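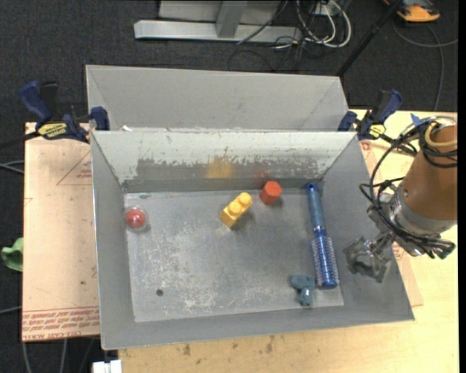 Print this page | E-mail this page

Scoreboard clock keeps running after timeouts – ticket log
Posted September 10, 2023 by Celina Laskowska
Status: Solved (mostly)

I'm the one up in the press box for our home football games, so when the play clock and the game clock stop getting along, I'm also the one everybody on the sideline turns around and glares at. I'm putting my whole log up here since I know at least a few other schools in the league run the same Rennie controller.

The problem: our referee signals timeout, I hit the stop button, the game clock stops like it should. Then the play clock gets reset and the game clock starts up again all by itself! In our opener we lost 18 seconds in the second quarter before the back judge noticed, and the visiting coach (very politely, considering) asked if we were doing it on purpose. We were not.

Setup: Rennie controller in the press box, Lallau scoreboard at the south end, two Sendon play clocks behind the end zones, all talking by radio. Nothing is wired except the power. The board went up before my time but the play clocks are new this season.

First try. Turned everything off and on again. I know, I know. It worked fine for the whole JV warmup and then did it again on the first timeout of the game.

Second try. Changed the radio channel from 4 to 7. The Lallau manual says each board needs to be on the same channel as the controller, and I figured the soccer field next door was stepping on us. The south play clock went blank and I spent most of halftime walking back and forth with a screwdriver. When it came back the clock still restarted after a timeout, so the soccer people are off the hook. Sorry, soccer people.

Third try. Swapped the handheld. We have a spare Rennie handheld for the play clock operator, and I gave that one to my helper in place of the regular one. Same thing, only now the horn also went off when she pressed reset. That was exciting for the band.

Fourth try. Called Sendon support. I was on hold long enough to eat a sandwich, but the guy I got was great and stayed on the line while I went through the menus. He had me open the sport setup page on the controller and read him every line. Ours was set to football, fine, but under that there's a setting called "Link clocks" and it was on. With that on, a play clock reset also tells the game clock to run. It's meant for scrimmages where one person does everything. He thinks it got switched on when the new play clocks were paired, and I believe him, as I remember just pressing yes to a bunch of questions that day.

The fix: Menu, Sport Setup, Football, Link Clocks, OFF. Then save it to the profile before you back out – if you only press the back arrow it forgets, and you get to do it all again. I got to do it all again.

After saving I ran through a bunch of fake timeouts from the press box with my helper out on the track waving her arms like a referee. Game clock stayed put every time. Then we used it for a real JV game and it behaved all the way through, including a really messy fourth quarter with penalties on nearly every snap.

Still open: the horn. It goes off on reset with the spare handheld only. I've put the spare back in the drawer and written HORN on it in marker. If anyone has a clue, please leave a comment.

Comments

flagfootballdad: Had the horn thing too. On ours the spare was still saved as a basketball remote. Hold the reset button while you turn it on and pick football.

Celina Laskowska: Oh, that makes so much sense, we borrowed it back from the gym last winter! Will try before the next home game.

pressboxpete: Link Clocks got us as well. We blamed the batteries for two games.

Related items
Flendus headset cuts out on the visitor sideline
Down and distance panel shows the wrong number
Charging the Sendon play clocks between games
Pairing a second Rennie handheld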